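From the Sorting Room: the Two-Arm Cell in Its First Months

By Anneliese Rieger, Tranham site

Many colleagues in Godley asked me how it goes with the pen sorting, so I write it down once for all. Until June, the returned pens and markers at Tranham were sorted by hand. Benedikt Brunner and Heloísa Sampaio stood at the bench in turns and put caps, barrels and loose parts in the correct trays. It is small work, and after 2 hours the fingers do not want it anymore.

Now the picking is done by two arms that share one table, and people take care of everything before and after it. 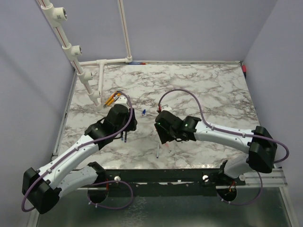 What is different for the staff

Nobody has lost the place. Benedikt moved to the setup of the cell and learned to change the finger pads himself. Heloísa writes the picking instructions, because she knows which parts are difficult to hold. She still checks 300 pieces by hand each Tuesday, and she told me she would not like to give this up.

The first weeks were hard. Small clear parts were the biggest trouble, and our table top with its gray veins did not make it easier. We asked Lutz Wunderlich from Eichhorn for advice, and he spent a full day with us adjusting how far the fingers close.

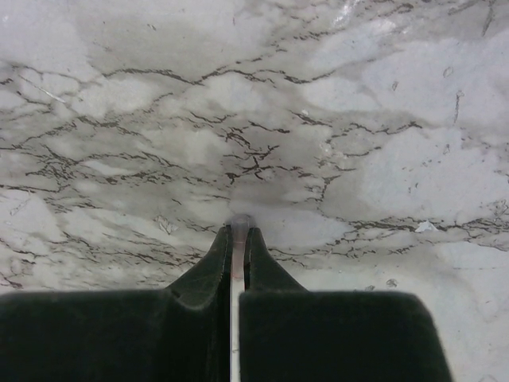
Fingertips close together at the table surface, with a small translucent part between them.

The tubes have their own instruction now. They should be held upright, and the grip must be light - too much force and the wall bends. In the last full month the cell handled 1,043 pieces, and 5 of them had to be repeated by hand.
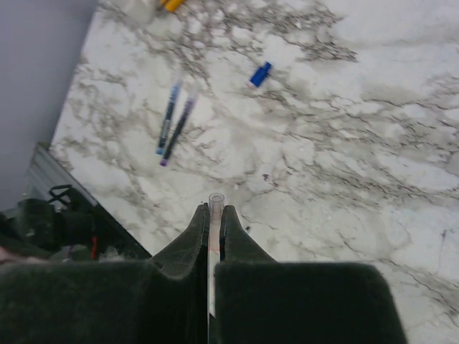 A slender plastic tube in the grip, with two pens and a blue cap on the table.

Ottmar Haberkorn will visit from Clellitbridge to see if the same cell can fit in their smaller room. Who wants to join the visit can write to me before lunch on Tuesday.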